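How I fold printed T-shirts (and keep the lettering nice)

Posted June 26, 2020 by Vaida Lill
Filed under: Clothes, Small Jobs

I've had a few messages since the sock drawer page asking what I do with T-shirts, so I'm finally getting round to it. It's a plain old fold into a rectangle, nothing clever, but I've changed a couple of bits over the years to suit tops with a print on the front. I used to crease straight through the lettering every single time and then wonder why it went all crackly!

You want a flat surface, bigger than the shirt if you can manage it. I like a plain white table for this, you can see the edges of a dark top so much better than you can on a patterned duvet. Give it a wipe first. Crumbs love jersey.

What you need:
One T-shirt, properly dry
A clear table
A bit of card if you like every one the same width (mine is the back of a Bistum notepad and it's gone very soft at the corners)

Step 1. Get it flat

Lay the shirt down with the print facing up, just for now. Don't fuss about the neck yet, start with the hem. I get the hem straight, then work up the body with the flat of my hand, pushing the wrinkles out towards the sides. If there's a flap lying across the middle, lift it right up and lay it back where it belongs. Smoothing over the top of it just presses the crease in, and then you've got a line you'll be looking at all day.
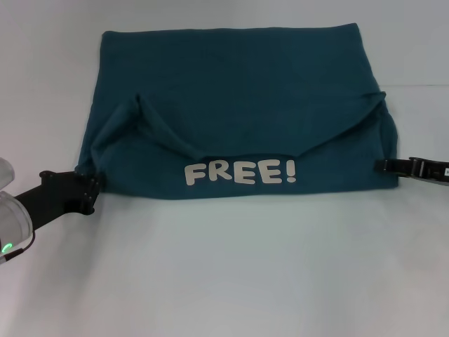

Take your time over the sides too. Cheap tees twist in the wash (the side seam ends up halfway round your tummy) and if you follow the seam when you fold, the whole thing comes out on the slant. Go by the shape of the body instead. I give a twisty one a gentle tug from opposite corners, which helps a bit, though some are past saving.

Step 2. Turn it over

Once it's smooth, pick it up by the shoulders and flip it so the print is face down. Check that the front hasn't bunched up underneath. Slide a hand in through the bottom and you'll feel it straight away.

Step 3. Sides in

Fold one side in towards the middle, sleeve and all, then fold the sleeve back on itself so it lies along the edge. Same again on the other side. You should now have a long strip. With a wide print the outer folds might catch the first and last letters, so make the strip wider if your drawer will take it. I've got a shirt from the Kisholm fun run with writing practically armpit to armpit and that one only gets a tiny fold each side.

Jersey is a slippery customer and it will try to ruck up while you're doing this. When you get a big pinched fold near the middle, don't chase it with your fingertips. Take hold of the hem, give one light pull, and let it drop back down. 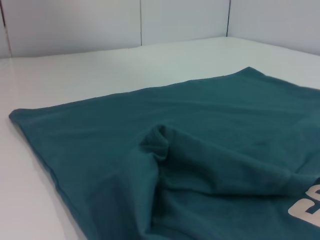 Page 2 of 3

Step 4. Bottom up

Bring the hem up to just below the neck. Then fold in half once more for a shelf, or into thirds for a drawer where things stand on end. Turn it over and the print should be on the outside with any luck, so you can see which shirt you've got hold of without pulling out the lot.

My friend Nhyira Asamoah rolls hers, and she swears by it for suitcases. I've tried it and I do like it for holidays! But at home mine unroll themselves by teatime, so I've gone back to folding.
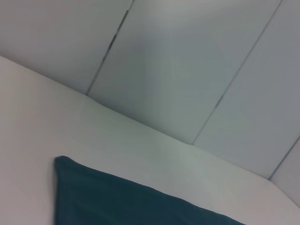

One more thing about the table. I leave the far side clear and pile the finished ones on a chair, otherwise I end up knocking the stack over with a sleeve. If you're doing the whole family's washing, sort it by person before you fold anything. I learnt that after a very long evening in August with 38 tops and no system whatsoever.

For prints that have already gone a bit stiff, wash inside out on a cool setting and keep the iron off the lettering. If you must iron, do it from the inside with a tea towel in between.

Long sleeves and hoodies are on the next page.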